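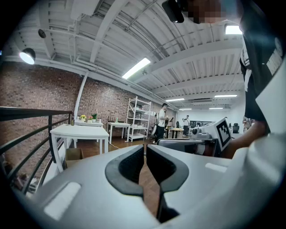 What is the recommended position for a large white table with a curved edge in an open loft room, where the ceiling has exposed steel beams and rectangular fluorescent panels?

Posted by the Shabalala Building Office, August 19, 2025

**Zodwa Motaung**

The table should stand between two rows of light panels, with its longest side running in the same direction as the rows. A white top placed directly under a panel reflects the light back into the eyes of the people seated at it. Moving the table sideways by half the distance between rows is usually enough to correct this.

The following steps are suggested before the final position is fixed.

1. Turn on all the panels, including those at the far end of the room. Panels that are some distance away can still produce a bright patch on a glossy top when seen from a low angle.
2. Sit at several points along the edge and look across the surface. Mark any place where a reflection falls within the normal working area.
3. Move the table, and repeat the check from the same points.
4. Record the final position with small pieces of tape on the floor, one for each leg or for the corners of the base.

A clear passage of 90 centimeters should be kept on every side where people walk. Where chairs will be used, measure with the chairs pulled out as they would be during use. A curved edge can give the impression that there is more room than there is: the widest point of the curve is the one that matters, and it should be measured to the nearest wall, column or neighboring table.

If the room has a wooden floor, please fit felt pads before the table is moved. A large top should be carried by 2 people at the least, and it should be lifted clear of the floor at all times. Dragging it, even a short distance, will mark the boards and may loosen the joints between the legs and the top.

Users should also be told about the underside of the table. A wide curved top extends well past its supports, and a person seated on a low stool or working at floor level may rise into it without seeing it. Our own office had this happen during the December inventory, after which we raised the matter with every group that uses the room.

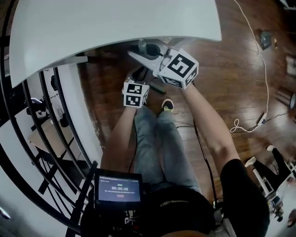
The same overhang casts a shadow on the floor, and cables left in that shadow are difficult to see. Cables should be fastened to the underside with clips, set well back from the rim, and brought down to the floor beside a leg. Adhesive clips may fail on a dusty surface, so the underside should be wiped and left to dry first. Any bags or boxes that must be stored near the table should go toward the middle, behind the supports, where feet do not reach them.

With regard to the ceiling: exposed beams and pipes collect dust, and it falls. On a white top it shows within days. A dry wipe at the start of each morning is sufficient in most rooms. The beams themselves should be cleaned from a proper platform by the building's contractor -- under no condition from the table.

**Reshma Le Roux**

I agree with the greater part of the answer above, but I would ask the Building Office to consider the lighting before the furniture. At the Rudine annex we were responsible for an open room of over 600 square feet with the same general arrangement, that is, a white ceiling, steel overhead and fluorescent panels. The table was moved four times. The complaints ended only when the diffusers were cleaned and the old tubes in two of the panels were replaced with ones that matched the rest. Uneven light had been the cause of most of the discomfort.

It may also be useful to ask whether the panels are on separate switches. If they are, the row nearest the table can be left off on bright days, and the table can remain wherever it is most convenient for the users.

On the question of passage width, 90 centimeters is acceptable for a path used by one person at a time. Where carts or wide boxes are brought through, a greater width will be necessary, and the requirements of the local fire authority take priority over any advice given on this page.

I would not recommend a tablecloth or a desk mat that covers the whole surface. Both slide on a smooth top, and both hang badly around a curve. Individual mats are satisfactory.

**Stuvine Desk**

We put ours by the windows. It seats 16 when the side sections are attached. There is glare in the afternoon, but staff have not objected, and the middle of the room stays open for other work. The leg glides that came with the table were too hard for a wood floor and had to be changed. Please check yours before moving anything.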